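Imprimir | Enviar por e-mail

Início | Opinião | Casa | Oficina | Arquivo

O estendal ainda ganha

Há uma tarefa que uso como medida sempre que alguém me garante que os robôs domésticos estão prontos: pendurar meias. Uma calha com argolas, molas de metal presas por arames finos, e roupa pequena. 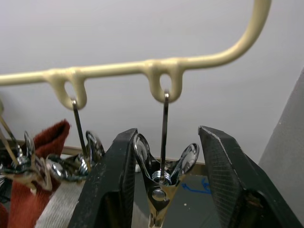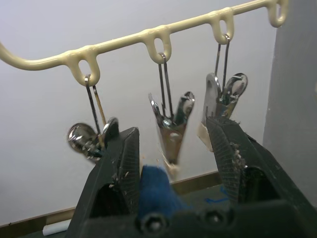 Molas de metal na calha de cor creme, e os dedos da garra.

OPINIÃO / TECNOLOGIA EM CASA

Para uma pessoa, a coisa resolve-se sem pensar. Uma mão aperta a mola, a outra enfia o tecido. Se a mola roda no arame, os dedos corrigem. Quem pendura roupa a falar ao telefone sabe do que falo.

Para uma máquina, cada passo é um problema. A mola está suspensa e foge quando lhe tocam. O metal brilha, e o brilho engana as câmaras. O tecido muda de forma assim que é agarrado. E é preciso força suficiente para vencer a mola sem a arrancar da calha.

Os folhetos da Isden e da Musdale falam de autonomia em casa, e os da Bolero prometem o mesmo para a oficina. Vi 2 destas demonstrações no último ano. Numa delas, o braço levou 3 minutos a prender uma peça que eu prendo num instante, e à segunda tentativa deixou-a cair. O público aplaudiu na mesma. Percebo o aplauso, porque há poucos anos nem isso se via, mas não chega para me convencer a comprar.

Na fábrica o caso é diferente. Em Heywood visitei uma linha onde um braço repete o mesmo gesto mais de 1000 vezes por turno. As peças chegam sempre na mesma posição, rígidas e iguais. Uma casa não funciona assim. As meias vêm enroladas umas nas outras, falta uma, e a calha fica pendurada onde calhou.

Não digo que seja impossível. O progresso existe e vem sobretudo do treino com muitas repetições de tarefas aborrecidas como esta. Acho que vamos ter máquinas capazes de estender roupa de forma aceitável, primeiro em lavandarias e só depois em casas. O que me incomoda é venderem-nos já o resultado.

Até lá, a minha pergunta a qualquer vendedor é simples: traga a máquina a minha casa numa quarta-feira e dê-lhe o cesto como ele sai da lavagem. Eu faço o café.

Contactos | © Todos os direitos reservados | Voltar ao topo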